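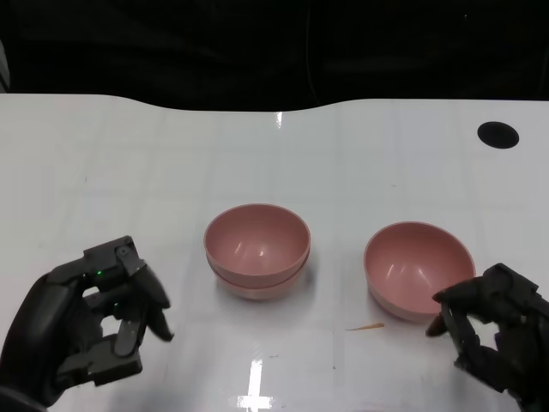
Two bowls stacked, the third one still to go. Pink on a white table.

Stacking bowls so they come apart again

I have three small pink bowls which I use for everything: olives, cut fruit, eggs before they go in the pan. For years I put them in the cupboard quickly and without thinking, and for years I stood with two bowls stuck together and said bad words to them. Now I have a small routine. It costs me one minute more and I write it down for others with a narrow cupboard.

Dry first, then stack. The tea towel takes the water from the inside very well, but the outside under the rim stays wet, and this is the place where two bowls hold each other. I wipe the inside, the rim, and then I turn the bowl over and wipe the foot. After that the bowls stand apart on the table for a little while, with some air between them. In October, when my kitchen in Dolham is cold and the window is shut, I give them longer.

Put the bowls down, do not drop them in. Hold the bowl at two sides of the rim, keep it level over the other one and let it down slowly. If it goes in crooked, take it out and begin again. Pushing makes it worse.

Same with same. A bowl from another set may look the same size, but if the wall is a little steeper it will wedge. I learned this with a Policarpio bowl from the market, which went into one of mine so well that I had to leave both on the shelf until the weekend.

Paper between, if you store them long. A piece of kitchen paper folded once is enough. For bowls with a glaze that scratches I use a round of old cotton. My sister-in-law buys felt rounds for this, they are nice but I do not find them better.

How high? My rule is 4 in one stack, also for light bowls. Higher than this, you lift the whole tower to get the bottom one, and one day it falls.

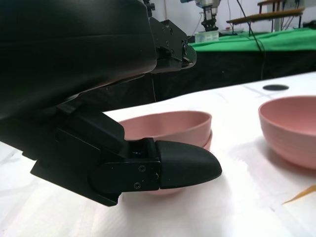 It is also good to choose the place for the stack before you start. I always build from the same bowl, the one that stands nearest to the cupboard, and bring the others to it. When I built the stack in the middle of the table I had to carry it past the kettle and the bread board, and this is how I lost a blue one.

If two bowls are already stuck, these are the things I try, in this order:

Hold the bottom bowl and turn the top one gently left and right. Do not pull up yet.

Put one drop of washing-up liquid where the rims meet, wait, and turn again.

Stand the bottom bowl in warm water and put cold water in the top one. Please, no boiling water and no ice with glass or old china, they can crack.

Leave them alone until the next day.

What I do not do any more is the knife between the rims. It left a small chip, and a chipped rim catches the sponge every time you wash.

About the table: I like a white cloth or a sheet of paper under the bowls when I sort them. Dirt shows at once, and the bowls make less noise. Creases do not matter, only take care that no bowl stands half on a fold.

Next time I will write about lids, which is a sadder subject.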